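Visit report: Parkitley open day, household and textile rooms

Filed July 2, 2019

Parkitley opens its Dralledport building to outside visitors twice a year, once in early summer and once in October. I attended the summer session. The program listed 21 stops across two floors. I covered 10 of them, concentrating on the rooms where ordinary domestic objects are laid out on tables, because our own group is rewriting its guidelines for furnishing test rooms and we needed to see how another site handles cloth, daylight and small items.

Arrival and registration

The entrance is on the north side of the building, through the loading yard. Signs were posted at the gate but none at the tram stop, and the walk between the two is longer than the printed map suggests. Registration was by surname at two desks. Visitors received a lanyard, a floor plan and a sheet of house rules. Bags over a certain size went into lockers on the ground floor, which took coins only.

The floor plan uses room numbers that do not match the numbers on the doors on the upper floor. A correction slip was available at the desk on request. Allow extra time for this if you attend the October session.

Ground floor: stores and linen

The tour route begins with the linen store. Table covers are kept folded on open shelving, sorted by weave first and by color second. The staff explained that weave matters more to them because it determines how an object sits. A flat cotton weave lets a light container slide when it is nudged. A waffle knit holds it better but moves with it if the cloth is not weighted by a long overhang. Covers are washed before first use to take the shrinkage out, then measured again and tagged with the new dimensions.

Each cover has a stock number. The one I was allowed to handle was 1451, a mid-weight knit with a hemmed edge. The tag gives the washed size, the date of the last wash and the tables it fits. We currently record only the purchased size, and several of our covers no longer fit the tables they were bought for. I recommend we copy the tag format.

Next to the linen store is the small goods room. Items are held in shallow trays by type: stationery, packaged food, soft toys, toiletries, kitchen tools. Food packages are dated on the tray label and rotated. A puffed snack bag that has lost air no longer stands or lies the way it did when it was new, so bags are checked by hand before they go out to a table. Soft toys are brushed and inspected at the seams. Notebooks are stored flat, with the spiral bindings facing alternate ways so that the stack stays level.

The stock list is kept in Makori, the site's own inventory program. It was shown on a wall screen and appeared straightforward: one line per item, with tray, condition and current room. Searching by color was slow. Searching by tray was immediate.

Upper floor: table rooms

The upper floor holds the rooms where the tables are dressed. Curtains are hung in panels between upright posts, which allows a backdrop to be changed without touching the ceiling track. The staff prefer dark panels behind pale covers. Light panels were tried in the previous year and made it hard to judge where the far edge of a pale cloth ended.

I spent the longest time at a table dressed with a pale pink waffle-knit cover. The fringed hem hangs over the front edge. The objects were a snack bag, a plush toy, a small square container with a lid, and a spiral-bound notebook lying open. The first three are all yellow and share the left half of the table, with the notebook to the right of center.
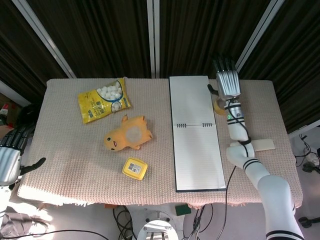

Table with pale pink waffle-knit cover, three yellow items on the left and an open notebook; sunlight on the lower left of the cloth.

The grouping of same-colored items is a useful exercise in telling things apart by outline and surface. A printed bag, a plush surface and a rounded square box can be distinguished without relying on color, and I noted this as an arrangement worth repeating in our own rooms. The notebook has white pages, the lower one faintly ruled, and contrasts well with the pink. Its black spiral gives a clear line across the middle.

Daylight is the weak point. Sun falling on one part of a cover changes its apparent shade considerably, and a textured knit shows this more than a flat one. According to the staff, blinds are on order for the upper floor. Until they are fitted, the time of day is written on the room sheet each time a table is dressed. I would add the weather to that entry.

Table dressing demonstration

A short demonstration was given in the adjoining room. The procedure is as follows.

The bare tabletop is wiped and left to dry. The cover is placed folded at the back edge and drawn forward. The overhang at the front is set with a steel rule to 100 mm for plain covers and left longer for fringed ones. Creases are smoothed from the center outward. Objects are then set down starting with the farthest, so that sleeves do not drag across items already in place.

The demonstration ran to time. Questions were mostly about washing. Knit covers are dried flat, and fringes are combed once dry. The comb is an ordinary wide-toothed one.

Grurkon storage trial

The last stop on my route was the Grurkon shelving trial, where covers are rolled on tubes in place of being folded. Rolled covers come out with fewer creases, but the tubes take up considerably more depth, and fringed hems tend to bend under at the start of the roll. No decision had been made on wider use. I would wait for the outcome before ordering any.

Practical notes

The canteen closed before the afternoon groups had finished. Water was available on both floors. The upper corridor is narrow, and groups coming from opposite directions had to wait for each other at the stair door. The elevator was reserved for goods.

Actions for our group

Adopt washed-size tags for all table covers, starting with the knits.

Record time of day and weather on the room sheet.

Test a dark backdrop behind the two palest covers.

Request the washing instructions in writing from Parkitley; the printed handout omits drying.

Register for the October session before the list closes, and ask for the upper floor first.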